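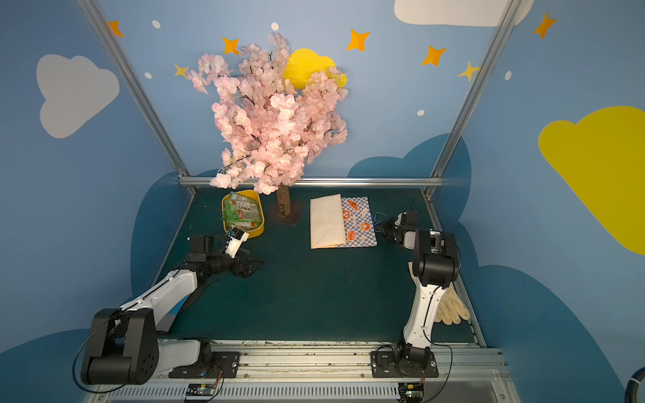

Two-arm bench cell, fixed camera. Tray at left, bakery bag and envelope at right of the tree.

Plivell Bench Kit: tabletop episodes, Trullcombe set

Contents

192 episodes recorded on one Plivell two-arm kit at the Trullcombe workshop. Each episode is a single tabletop task carried out by a person driving both arms from a pair of leader handles. The set is supplied with the kit as a starting point for training and for checking a new installation.

Hardware

Two arms on a shared aluminium front rail, each with a jointed black gripper. The tabletop is dark teal. Walls are light blue with painted clouds and stars, and were left up for all episodes. Buyers who fit plain walls should expect to record some episodes of their own before the supplied policy is of much use.

Tasks

There are 4 tasks:
tray_load: put a packaged item into the yellow tray
tray_clear: take the item out and set it on the table
bag_move: shift a paper bag to a marked place
envelope_stand: set a folded envelope upright

The artificial cherry tree is scenery and is never a target. Episodes in which it was knocked over are kept and carry the flag prop_contact. Work gloves appear in part of the set as an unlabelled distractor.

Files

One folder per episode, holding joint positions, gripper commands, fixed camera video and a short text instruction. Joint data is stored in radians. Folder names follow the recording order and say nothing about the task; use index.csv for that.

Splits

train: 141 episodes
held out: 51 episodes

The split was made by recording session, so no session appears in both parts.

Known faults

Gripper opening was logged as a command only in the earliest sessions. The measured column is blank there and should not be filled with zeros.
Soft packaging changes shape between episodes, and no mesh is given for it.
Video and joint clocks may drift slightly in long episodes. Run the Premholm sync script before resampling to 100 Hz.

Loading

The Eren reader opens the set without conversion from the May release onwards. Older readers skip the flags column without a warning.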